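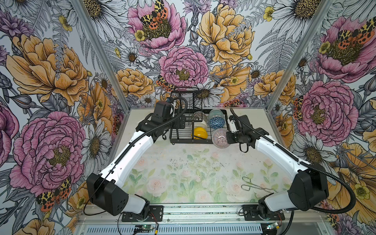
The peonies are up!

April 25, 2023

I went out before breakfast in my dressing gown and wellies and there they were, all the red noses I'd been fretting over since the snow went. I know I do this every spring. I know I said last year that I wouldn't write about peonies again until one of them flowered. But the two by the shed have buds on, proper round ones the size of a pea, and I've been grinning at the postman all morning.

For anyone new here, the garden came with the house and the house came with a very long strip of clay that had been under a trampoline. I started with five bare roots from the spring fair in Bruvosham, which looked like something you'd give a dog, and I planted them the way I plant everything, which is to say deep and with a lot of stamping. Three years of lovely leaves followed. Not one flower.

It was Rima Rawashdeh, from the allotments, who dug her finger into the soil next to the biggest one, kept going up to the second knuckle and started laughing. Peonies want to be near the surface. The little pink buds on the root (the eyes) should have an inch or two of soil over them and that's your lot. Mine were practically in the cellar. So the autumn before last I lifted every one of them, swore at the clay, cut out the soft bits, and put them back so shallow that it felt rude.

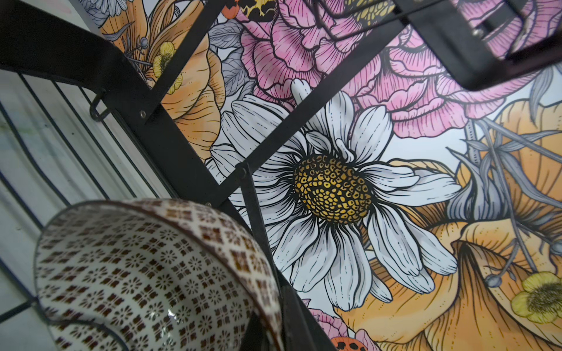 They sulked, of course. You can't move a peony without it taking a year off to think about what you've done to it. All last summer they stood about with four or five leaves each while I told visitors that they were resting. Then in December we had that run of hard frosts and I very nearly ran out with fleece and straw, and I'm so glad I was talked out of it, as they like a cold winter and hate being tucked in. I cut the old stems down, cleared the leaves away in case of mould and left them alone. I've never found anything in gardening so difficult.

What I've got, and what I want

The two by the shed are plain old doubles, pink, no label. The man at the fair called them "the pink one". I love them. Next to the path is a white single, and behind that is a root I bought as a deep red and which may be anything by now, because I mixed up two of the labels while lifting and have been too proud to say so until today.

The one I'm really waiting for is the yellow. It's one of those crosses between a tree peony and the ordinary kind, and it cost more than my boots. I got it from Plollmont, a nursery up a track so bad that I left the car at the bottom and walked, and Yurii Hnatiuk wrapped it in wet newspaper for me and made me promise to give it sun until at least the middle of the afternoon. It has three shoots this morning. Three! Dark, shiny ones, with the leaves folded up inside like little umbrellas.

I've gone a bit flower-mad in general, I should warn you. I catch myself stopping at fabric shops and staring at curtains. Give me the big blowsy prints any day, the ones with petals as wide as dinner plates and a moth or two among the leaves. 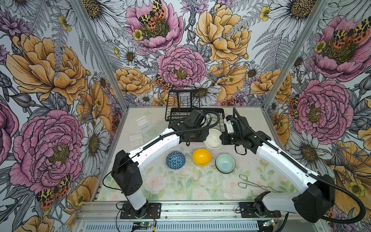 Flowers up the walls and roses on the table. My idea of restraint.

Back outside, the daisies I put in to fill the gaps are doing rather too well. I wanted something white and cheerful that would hide the peony leaves in August when they go tatty, so I asked for cuttings from anyone who'd give me them, and now I'm pulling daisies out of the gravel, the drain and the compost heap. If you live near me, please come with a bucket. Keep them a good arm's length from the peonies if you try the same thing. They creep in, and the peonies don't like the company.

I also owe an apology to Ketsara Chareonsuk, who commented in March to say that ants on the buds do no harm at all. I'd been washing them off with the hose. She was quite right, they only come for the sweet stuff on the outside of the bud, and all I was doing was soaking the plants, which is a fine way to get grey mould. The hose has been put away. The ants may do as they please.

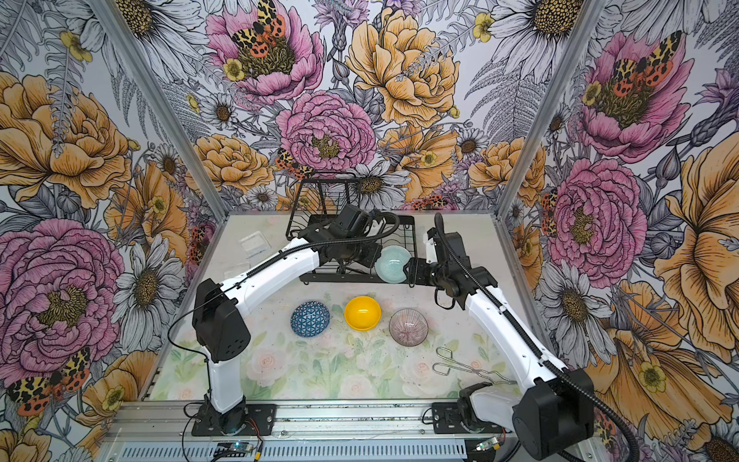 Jobs for this week

Supports, before anything else. I always leave it until the flowers are face down in the mud, or I would if I'd ever had any flowers, and the rings are miserable to get on once the stems have spread. Nadine Hakim has lent me some of her old iron ones. They're rusty and bent and look much nicer than my green plastic.

A handful of bonemeal round each plant, kept off the crown.

Slugs. They leave the peonies alone here, but the delphiniums next door to them have been eaten to the ground twice and I'm going out with the torch tonight.

And I want to put new labels in while I can still see which root is which, on slate this time, with a paint pen. The deep red one is getting a question mark.

If yours are in flower already, tell me where you live and what the soil is like. I'll be jealous, but I'd love to know!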